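Home | Programs | Grantees | Reports | Contact

Equipment Planning Grant: Progress Report, Second Period
Submitted to the Rornosden Fund by Rogério Dantas, Girkthorpe Workshop

Last updated: February

You asked us to keep this one shorter than the last, and to put the money first. Both requests were fair.

Where the money stands

Of the equipment line you approved, 44 percent is now spent or committed. The plan had us well past half by this point. The gap is almost entirely the second gripper, which we have not bought, and which I will defend not buying further down. The consumables line has gone the other way. We budgeted for cable ties, tape, clamps and sheet stock as if they were a rounding error, and they have behaved like a small but determined department of their own. We are $300 over on that line and would like to move the same amount across from travel, where nobody has gone anywhere.

Installation came in under. Loan Lục did the bench layout herself over two long evenings, and the quote from the integrator, which included a line called "site familiarization," has been filed where I can look at it when I need cheering up.

What we said we would find out

The planning grant was supposed to answer one question: what does a sorting cell for mixed offcuts really cost a shop our size, once it is standing on a table and doing something? The vendors were happy to tell us what the arm costs. They were vaguer on everything that touches the arm, goes under the arm, or holds down whatever the arm might knock over.

So we have been keeping two lists. The first is what was on the original purchase plan. The second is what we bought anyway. The second list is longer, cheaper per line, and far more interesting. It will be the main appendix to the final report, and I suspect it is the only part other shops will read.

The gripper question

We had planned to choose between the Ghaffari gripper and the Brokonov by now. Both were quoted. The Ghaffari is dearer and arrives with its own controller, its own software license and a yearly renewal that appears on page 3 of the quote in a noticeably smaller typeface. The Brokonov is simpler and has a lead time that moved twice while we were discussing it.

Loan's view is that we should get everything we can out of the gripper we already have before buying either. I resisted this for a while on the grounds that I had already told you we would buy one. That turned out to be a poor argument when said aloud. We would like to hold the gripper money until the next period and decide on the strength of the pick logs. If you would prefer it spent or returned by then, please tell us early.

Cable management, a budget line at last

Our first plan had no entry for dressing the cables along the arm. It has one now. A proper dress pack from a catalog runs well into the sort of figure we would rather put toward a gripper, and straps cost next to nothing. The trouble with straps is the time spent fussing with them, so we have started logging Loan's hours on cabling separately. Early entries suggest the cheap option is less cheap than it looks, though still cheaper than the catalog.

The work at the bench

The current trials use a metal bin with wood blocks, worn green bars and a few smaller bits, chosen because they are awkward in different ways. The target for this phase is 1,000 logged picks. We have done nearly all the setup and a modest share of the picks, a ratio I gather is traditional.

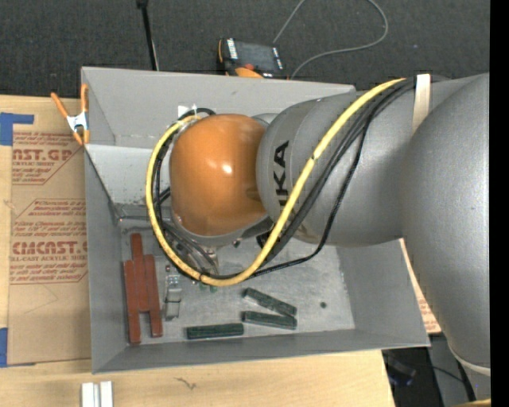

The trial bin, with the arm over it and the cables strapped as they stand at present.

Two things from the bench have already changed the budget. Clamps are now a line of their own. And the scuffed floor of the bin has led to a long discussion about liners, for which we have three prices and no agreement. My own preference is to leave it alone until the logs show a reason to spend.

What we got wrong

I underestimated the staff time for writing things down. Every pick that fails needs a note, and the notes are the whole value of the exercise, so we cannot skip them. I had allowed an hour a week – a figure I can only assume I arrived at while thinking about something else. The revised plan moves part of my own time over to cover it, at no change to the total.

I also promised a comparison of leasing against buying. It is half written. The leasing firms want to know our expected hours of use before they quote, and our expected hours of use are what the trial is meant to establish. We will send it when the circle has been broken at one end or the other.

Decisions we need from you

Approval to move $300 from travel to consumables.

Agreement to carry the gripper money into the next period.

A word on whether the two purchase lists can be published with prices. Loan would like to. I would too, provided the vendors' names come off the smaller items.

Receipts are in the shared folder, sorted by date, apart from the tape, which has a folder to itself.

3 comments | 44 views | Share this report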